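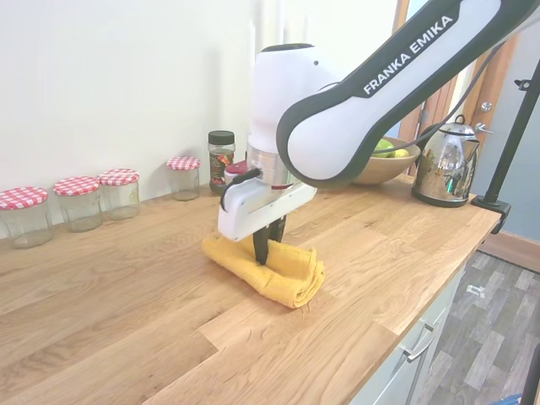

Household > Cloths and Worktops

Folding a kitchen cloth so it stays folded

There are people who fold a kitchen cloth in half, drop it next to the tap and consider the matter closed. I was one of them until we moved to Grellthorpe and inherited an oak worktop, which shows every ring, puddle and moral failing.

You'll need one towelling cloth (mine is mustard yellow, a colour that forgives turmeric) and a clear stretch of counter. Wipe the counter first. Use a different cloth, or you'll be here all day.

1. Lay the cloth flat with the long side towards you. Smooth out the corners. If it won't lie square it has shrunk in the wash, and you have my sympathy.

2. Bring the left side over to just past the middle, then the right side over that. You now have 3 layers and a long strip.

3. Fold the strip in half, away from you. Press down with a flat hand and count to 4. My mother-in-law counts to ten but she has more time.

4. Look for the loose flap. One side always rolls up nice and fat while the other flops about. Tuck the flap under.

5. To move it, pinch the middle and lift. The cloth will gather into a soft ridge between your fingers. Set it down gently and pat the ridge flat.

Keep the finished bundle away from the back of the counter if, like me, you store things there. Gingham-lidded jars look very wholesome against a white wall, even empty, and they go over like skittles when a cloth catches one. The fruit bowl is heavier and can look after itself.

Thick cloths such as the Senine ones need a firmer press at step 3. Thin ones barely need folding at all and will be on the floor by teatime whatever you do.

Vilja Vainio, 11/10/22

Search this site Go

Contact | © Vilja Vainio | Back to top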